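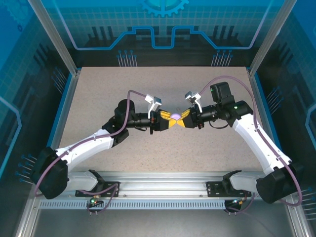
So I finally got myself to the open day at Urnance, after two years of meaning to go and finding something else on. It was worth the train fare for the parking alone, by which I mean I didn't have to do any. The walk from the station takes you past the garden centre and under the ring road, and then there's a big sign telling you you've reached the Pornby estate, followed by no further signs whatsoever. I went into a tile showroom by mistake. They were very nice about it and pointed me round the back.

Tickets were free but you had to book a slot, and mine was visitor 161 (they write it on your sticker, where I'd expected a name). I had the eleven o'clock slot, which meant a cup of tea, a safety talk and then being let loose in the long room where the demonstrations are.

I went straight for the pair of arms, because that's what I'd come for. If you've been reading this blog a while you'll know I have a soft spot for anything with two arms. One arm picking something up and putting it down is fine, I can watch that for ten minutes. Two arms having to agree with each other is a different thing altogether! They had theirs bolted to a metal rail along the front of a little booth, with blue printed walls done up like a circuit board, all cogs and skyline, and the job was to hold a small pale purple ball between the two grippers. That's it. One ball, two hands with yellow fingers, and the two of them leaning in over the table like people trying to pass an egg.

I stood there for ages. The woman explaining it was very patient with me and I asked her a lot of questions, some of them more than once. What she said, as far as I followed it, is that each arm is perfectly happy on its own, and the trouble starts when they're both touching the same thing. If the left one pushes a tiny bit too much then the right one feels it and wants to push back, and before you know where you are they're arm wrestling over a ball. So a lot of the work goes into teaching them to give a little. She called it being polite, and I've been using that at home ever since.

She let us try it with our own hands, too. You stand opposite a stranger, you each use two fingertips, you hold a ball between you and then you walk sideways to the end of a bench. My partner was a lad of twelve or so who was much better at it than me. We dropped it twice and both times it was my fault — I kept looking at the ball when I should have been feeling for it. Try it in your kitchen. It's harder than it sounds, and then think about writing it down as instructions for a machine.

The other big draw was Minja, which is their sorting machine, and it had the longest queue by a mile. You tip in a tray of mixed bits, screws and washers and so on, and it puts them in pots. There was a counter on the front that had got to 508 by the time I reached it, and the children were shouting the numbers out. I liked it, but I'd had my fill of queueing, so I watched one tray go through and wandered off for a sandwich.

A word on the sandwiches: bring your own. There's one van, it does a cheese roll or a bacon roll, and by half past twelve it did a cheese roll.

In the afternoon there was a talk from a firm called Clesis, who make gripper fingers. I'd nearly skipped it and I'm glad I didn't. They passed round a box of old ones in all sorts of shapes, soft ones and stiff ones and a horrible one that felt like a wet tongue, and said which ones had been a disaster and why. I do wish more people would bring along the ones that went wrong. I could have listened to another hour of it, but they needed the room.

Then I went back to the arms for a last look before my train, and stayed too long, and had to run under the ring road with my sticker still on.

They're doing it again next May, and booking opens on their website in the new year. I'd go for the early slot if you can, and if you're coming on foot, it's the gate after the tile showroom.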